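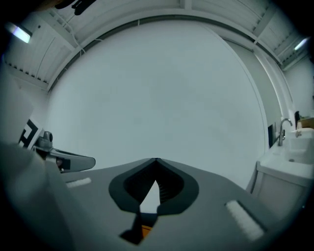
The Long Way Round to a Short Loaf

Bevbridge, December 2018

Six in the morning and the line outside Kahsay is already past the shoe repair place. Cold. Breath hanging. Two women sharing a thermos, a man in pajama pants and a good coat. Nobody talks much till the door opens.

What they want is the rye. Dark, square, heavy as a brick, sold by the half because most people can't get through a whole one in a week. Kahsay bakes other things. There's a seeded roll, there's a flat bread with nigella that I would eat every day of my life. But the rye is why the line.

Eldana Hadgu opened the shop in June, three years after she quit her job at the county water office. She grew up over on the Pudham side of the river, where rye was what you bought if the store had run out of everything else. Her mother wouldn't have it in the house. "She said it tasted like a wet coat," Hadgu told me, sliding a tray in with her hip. "She eats it now. She wont say she likes it. She eats it."

The grain comes from Zimden, which on the map is a town and in real life is a crossroads, a church, a gas station and a mill. I drove out there in the rain. 27 miles, most of it behind a truck full of sugar beets.

Some history, quickly. This whole valley used to be rye. Poor soil, short summers, rye doesn't care. Then the new roads came, and cheap white flour came up them, and within a generation the farms had gone over to corn or hay or just gone. The mill at Zimden hung on by grinding animal feed. The stones sat under a tarp in the back. People in the village remember playing on them as kids, and one man showed me the chip he says his brother made with a hammer. He was pretty proud of that chip.

The stones are turning again now. Slowly. The miller likes them slow, keeps the flour cool, and he kept sticking his hand under the chute while we talked and rubbing it between his fingers like he was checking cloth. Smell of it is hard to describe. Hay, pepper, a bit of damp cellar. I had it in my hair for two days.

He has 30 acres of rye under contract this year from three farms. Not a lot. He would take more, but the farms would need to want to, and the farms have been burned before. One of them planted spelt a while back on somebody's say-so and ended up feeding it to pigs.

"Good pigs that year," he said.

Back to the bread. If you've only made wheat bread, forget most of it. Rye barely has the kind of gluten you need for stretch. You don't knead it so much as stir it, and it sticks to everything — the bowl, the spoon, your wrists, the phone you shouldn't have picked up. Hadgu keeps a bucket of water by the bench and works with wet hands the whole time. The dough goes into tins looking like mortar. It doesn't get shaped, it gets smoothed, and then she leaves it alone till the top starts to show little pinholes. That's the sign. Go by the pinholes, she says, never mind the clock.

The sour is everything. Hers lives in a white tub with a lid that doesn't fit and gets fed twice a day, warm in the afternoon and cooler overnight. She got the first spoonful from a neighbor and lost it inside a month, left it on top of the oven. Cooked it. Went back and asked for another spoonful and got a lecture along with it. This one has lasted.

Then the part people get wrong at home, which is waiting. A rye loaf cut hot is gum. It'll smear on the knife and you will decide you failed. Hadgu wraps hers in cloth and leaves them a full day before they go on the shelf, so what you buy this morning was baked yesterday morning, and it's better again tomorow. I tested this. Bought one, ate a slice each day, butter and salt, nothing else. Day 3 was the best. By day five it wanted toasting, and toasted it went nutty and almost sweet and I stood at the counter and had four pieces.

It costs more than supermarket bread, and yes people complain. There was a letter in the local paper about it, fairly rude. Hadgu cut it out and stuck it by the register. She does sell the ends cheap after lunch, bagged up, and those go quickly, mostly to the school crowd and an old guy who swears they're the only thing that settles his stomach.

Whether the rest of the valley comes back to rye, who knows. The miller thinks two more farms might sign up, if the spring is kind. A restaurant in Pudham has started putting the loaf on its menu with smoked trout, and got the name of the bakery wrong, and fixed it, and got it wrong again. Hadgu needs a second oven and hasn't got the room. She's been looking at the unit next door, the one with the leak.

By nine the rye is gone. She turns the card around in the window and starts washing tins.

Kahsay is open every morning except holidays. Halves can be put aside if you call the day before. Bring your own bag, they run out.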